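From: Arif Bandara
To: Gendmont maths list
Date: 13/10/2024
Subject: Re: Splitting 2287 into consecutive numbers

Hello all, and thank you for the kind replies to my last ramble. Quispe wrote:

> Can 2287 be written as a sum of consecutive
> whole numbers in more than one way? I found
> 1143 + 1144 and then got stuck.

I had a lovely evening with this one. Suppose the run has k terms and starts at a, so that twice the total is k(2a + k - 1).
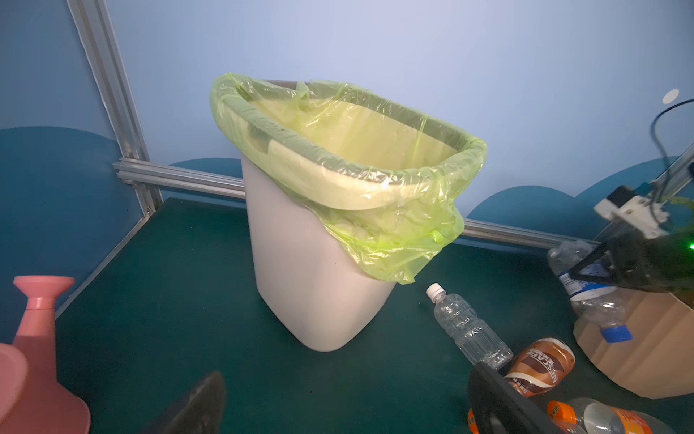

White bin with a green bag over the rim

One of those two factors is odd and the other even, so each way of writing the number goes with an odd divisor of it. I tried every prime up to 47 by hand (slow, but rather soothing!) and none of them goes into 2287. 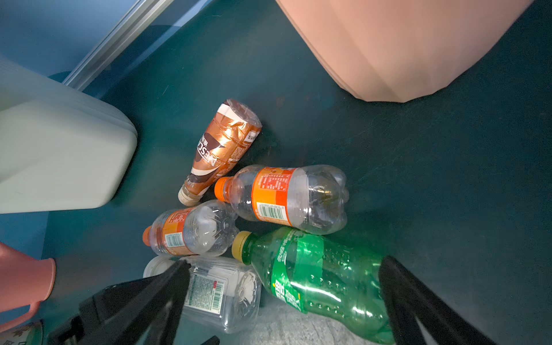
Photo: Rorkia

So it's prime, and if we stick to positive numbers and at least 2 terms, Quispe's pair is the only one. For contrast, 28 is 1 + 2 + ... + 7 and nothing else, as its only odd divisors are 1 and 7.
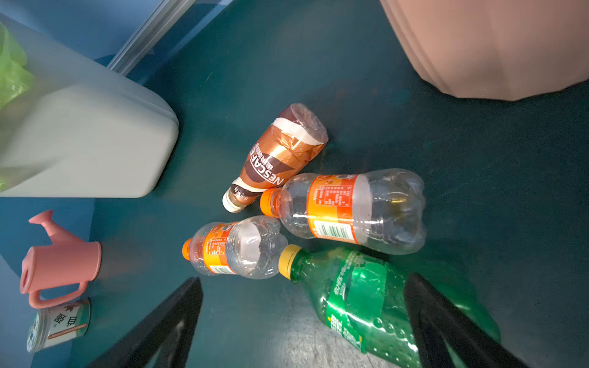
Jakico wonders whether negative starting numbers ought to be let in, as then -1142 + ... + 1143 + 1144 would count too. I'd say yes - it makes the divisor count much neater.

Warm wishes,
Arif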